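Sorting Trays and Baskets: Gallery

Workroom storage, Skindley building, first floor
Text: Zulmira Carrilho
Page updated October 28, 2023

The gallery covers the small-item storage in the first-floor workroom. The stock list for the room runs to 1,487 entries, most of them smaller than a hand. Loose items are sorted at the table before they go to the shelves. Captions give the container type, the use and any known faults. Larger furniture is listed on a separate page.

Shelf trays, Wodesitz

Grey, stackable, with a slot at the front for a card label. Used for fixings, batteries and cable ends. The slot takes card up to 200 gsm. Thicker card bends the lip outwards and the tray above then sits crooked.

Drawer inserts, Cadisex

Supplied flat and folded by hand. The short inserts hold pens and markers, the long ones hold rulers and scissors. The fold lines weaken after repeated removal, so inserts stay in the drawer and are wiped in place.

Table baskets, wicker

Two rectangular baskets, woven, shallow and open at the top, with a braided rim. They stand on the white table, one to each side, and the space between them is kept for items waiting to be sorted. The category is handwritten on the table below each basket in black marker: "fruits" on the left, "office supplies" on the right.
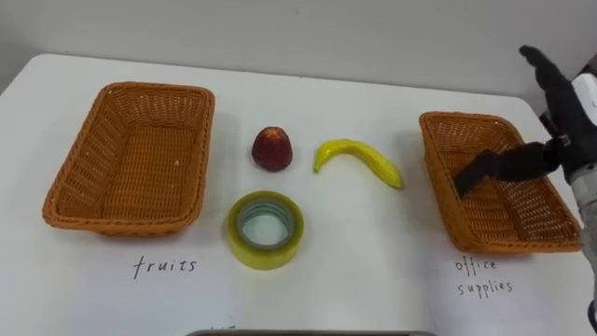 Marker on the table top was chosen over tags tied to the rim. Tags turn over and catch on sleeves. The writing can be read from a standing position and stays put when a basket is lifted out for emptying. If a category changes, the old word is removed completely before the new one is written.

A banana belongs on the left and a roll of packing tape on the right. Items that fit neither category go back to the Hattori cabinet by the door. Nothing is stacked above the rim, as round items roll off the top of a full basket.

Care of the wicker

Dry brush along the weave, then a damp cloth on the rim. Do not soak. Crumbs and paper dust collect in the corners of the base and come out with a soft toothbrush. Lesego Rampersad checks the rims each August and glues any broken strands. A basket with a split base is withdrawn.

Spare containers

2 Wodesitz trays and a bundle of unfolded Cadisex inserts are kept on the lowest shelf of the Hattori cabinet. Sign the sheet inside the cabinet door when taking one.

Next page: Shelving and cabinets
Back to: Workroom index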